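Cahier d'atelier, Huvetcombe, décembre
Série Stustum, poste dessert et glace
Reprise à 14 h 20

Suite de la page précédente. On conserve la grande table. Nettoyage du dessus au chiffon microfibre, eau seule. Le produit Leltent est abandonné pour cette série : film gras visible en lumière rasante après séchage, et traces de doigts impossibles à reprendre sans tout refaire.

Mise en place de l'après-midi :
Plateau Rabbit en haut au centre, inscription à gauche, assiette sur la moitié droite.
Beignet tressé en couronne, glacé, posé directement sur l'assiette.
Torchon gris foncé plié, à droite du plateau.
Bol vert menthe vide, derrière le torchon.
Bol rose pour les glaçons, pelle métallique dessus, manche vers la droite.
Rond de bois clair derrière le bol rose.
Casier à bouteilles en fil cuivré dans l'angle gauche, bouteilles couchées.
Planche en bambou en bas à droite, cordelette à gauche.

Le torchon reste légèrement froissé. Repassé ce matin, il glissait au moindre contact. Plié sans appuyer, il tient mieux en place. À reporter sur la fiche.

Glace : lot Morelli, 300 g pesés au départ dans le bol rose. Après 80 min en salle, bol égoutté, il reste 254 g de glaçons. Perte de 46 g, acceptable pour une séance, trop pour deux. Humidité relative relevée à 70 %, donc condensation probable sur l'extérieur du bol. Essuyer le pied avant chaque déplacement, pas seulement en fin de séance.

Distance bol rose / bord de table : non mesurée. À faire demain avec le réglet, et noter la cote ici.
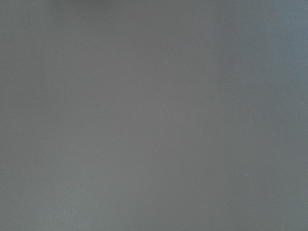
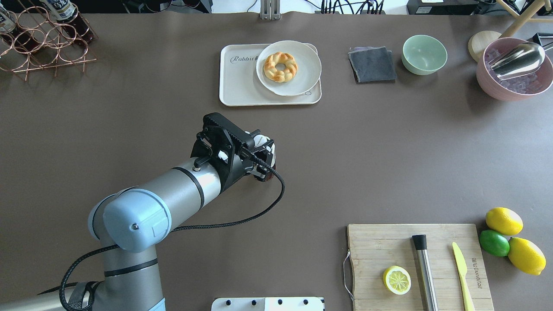
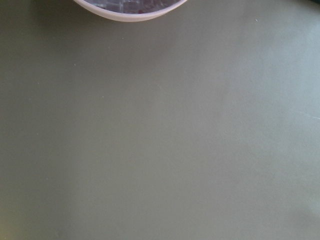
Carmela Tedesco objecte que la pesée ne vaut rien si la pelle reste dans le bol entre deux relevés : le métal conduit, les glaçons en contact fondent les premiers et se ressoudent ensuite en bloc. Elle demande un relevé avec pelle et un relevé sans, à masse de départ égale. Elle préférerait aussi que le beignet soit éloigné de la glace, le glaçage devenant collant dès que l'air est humide.

Point retenu pour la pelle. Deux relevés prévus, même bol, même durée, pesée à sec des deux côtés. L'eau de fonte sera recueillie et pesée à part, ce qui permettra de vérifier la somme. Aujourd'hui elle est partie à l'évier, donc aucun contrôle possible sur les 46 g.

Pour le beignet, pas de changement tant que le glaçage n'a pas été contrôlé au doigt en fin de séance. S'il colle, on le sort au dernier moment et l'assiette attend vide.

Dessus de table : le fini mat ne pardonne pas les poussières. Passer le chiffon dans un seul sens, du fond vers l'avant, et ne pas revenir en arrière. Quelques points minuscules subsistent près du centre après le premier passage. Ils partent au rouleau adhésif, deux allers suffisent. Ne pas utiliser l'éponge verte, elle lustre.

Casier : une boucle du fil a du jeu. Pas gênant couché, mais la bouteille tourne quand on la repose et l'étiquette finit dessous. Caler avec un joint caoutchouc côté mur. Gaetano Santoro en a dans le tiroir des raccords.

Planche : la cordelette dépasse et accroche la manche. La rentrer sous la planche ou l'enlever. À voir avec Radoslava Vaněk, la planche doit repartir complète.

Rangement, dans cet ordre : glaçons, pelle, bol rose, puis le reste. Vaisselle à la main, le décor du plateau n'a pas été testé en machine.

Reste à faire :
relevés glace avec et sans pelle
cote bol / bord
joint pour le casier
deuxième torchon gris, même pliage
recommander du rouleau adhésif

Fin à 17 h 10.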